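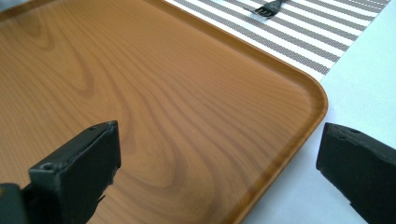
# Lodhi Supper Club: your questions

We cook together, eat together and wash up together, and new people are always welcome. If your question isn't covered, ask whoever is nearest the kettle.

## Do I need to be able to cook?

No! Some of our keenest members arrived knowing how to make toast. Everyone gets a job that suits them, and there is always somebody beside you who has done it before. If you want to learn something in particular (knife skills, bread, how to stop rice sticking) say so when you book and we'll put you next to the right person.

## When do you meet, and where?

Every Thursday evening in the upstairs kitchen at Lodhi. Doors open at half past five, we start chopping at six and we try to be sitting down by 8. Try is the important word. The night İlker Karakaya taught us to roll manti we ate much later than that, and it was worth every minute.

## What does it cost?

£5 a head, paid on the night, cash or card. That covers all the ingredients plus tea and squash. Children under ten eat free as long as an adult stays with them.

## Who chooses the menu?

Whoever is leading that week. We've had Ethiopian lentils and greens from Dagim Nigatu, beetroot soup from Severyn Nazarenko and a cold pink one from Jurgita Juška, which started a very long and very friendly argument about what counts as borscht. You can put your name down to lead after you've been to two suppers. It doesn't have to be fancy. Our best attended night in June was baked potatoes with far too many toppings.

## I'm vegetarian, or I have an allergy. Can I come?

Yes please. There's a vegetarian main every week and usually a vegan one. For allergies, tell us by Tuesday so the shopping can be changed. We can leave an ingredient out of the whole meal, but the kitchen is shared with other groups, so we can't promise it is completely free from nuts or gluten. If yours is a severe allergy, ring first and we'll talk it through properly.

## What should I bring?

An apron, a tub with a lid for leftovers, and shoes that cover your toes. Knives, boards, plates and cutlery are all in the kitchen already. 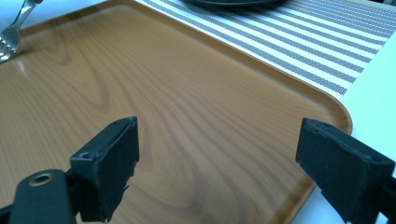 ## Can I bring a friend?

Bring two if you like! Just add them to the booking so we buy enough food. Turning up without booking is a bit of a gamble, though we've squeezed people in before.

## Is the building accessible?

There's a lift to the left of the main entrance, and an accessible toilet on the same floor as the kitchen. One worktop lowers so you can work sitting down. The room does get loud once the extractor fan is on, so if you'd like a quieter spot, ask for the table by the window.

## Do you share the recipes?

We do, and people really use them, which makes us very happy. They go out by email at the weekend. Ciarán Mac Carthaigh types them up from the leader's notes, so if yours say "a good handful", expect him to ring you and ask how big your hands are.

## Is there a supper over the summer?

The last one before the break is Thu 31 July, and it's a bring-a-pudding night. Bookings for the autumn open in the first week of September.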